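Clodley Shared Kitchen, users' meeting
December 17, 2021
Minutes typed up by me, Jhonatan Ñahui, from my own scribbles, so shout if I've got you wrong!

Present: me in the chair, both Sandhu sisters, the Culero supper club people and Pastent, the cake lot from upstairs (one of them left at the tea break with a cough). Apologies from the Thursday-that-keeps-moving soup group, who sent a long email that I read out in bits.

Last minutes agreed, apart from the spelling of Culero, which I had managed to get wrong in two different ways. Sorry, all.

We then got straight on to the white table, as I think we all knew we would. It's the one piece of furniture everybody uses and everybody has a view on, and I'd promised back in October that we would give it a proper slot. My own moan went first (perk of the chair): things get put down on it and stay there, and whoever comes in next has to shuffle plates about before they can so much as butter a slice of bread.

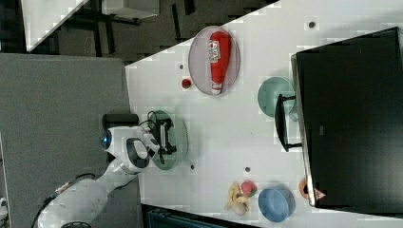
ITEM 2: THE WHITE TABLE

Ketchup. It has ended up lying on a plate again, and the elder Sandhu would like it to live in the cupboard with the other sauces. Agreed, with only a little grumbling. Culero asked if they could keep a bottle of their own out on supper nights and we said fine, so long as it goes away after.

Fruit. Bananas and apples are for anyone, please eat them! We talked for far too long about whether they should have a bowl. There's a round blue one on the table that would do nicely for the apples, but bananas never sit well in a bowl, so they can stay next to it.

The big black appliance. It takes up a good part of the table and Pastent would love it moved to the side counter. I'm all for it, but the counter is 101 cm long and already has the bread bins on it, so I said I'd measure up before we promise anything. Wipe the top after use in the meantime, it's glossy and shows every finger mark.

ITEM 3: PLATES AND BOWLS

The Sandhus did the stock check and read us the numbers: 106 plates and bowls on last year's list, nearly 100 in the cupboards now. We don't think anyone's pinching them, they just wander upstairs with cake on. Pastent went a bit pink and offered to have a look. 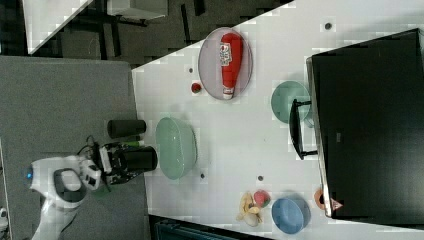 Table with the big green bowl and the ketchup

The big pale green bowl got its own discussion. It's too wide for the low shelf, so it's going on top of the tall cupboard, and the smaller dishes can be stacked by colour below. I wanted them stacked by size and lost the vote, 7 to one. Fair enough!

ITEM 4: ANY OTHER BUSINESS

Tea towels: bring back what you take home. The soup group want a second ladle, and I've said yes up to a fiver. Culero have the kitchen for the whole of the last evening before we close for the holidays and everyone's invited, bring a chair if you can.

Actions
Me: measure the side counter, buy ladle
Sandhus: clear a space for sauces, new plate list
Pastent: hunt for plates upstairs
Culero: email round the menu

Next meeting in the new year, date to follow once I've found the hall diary.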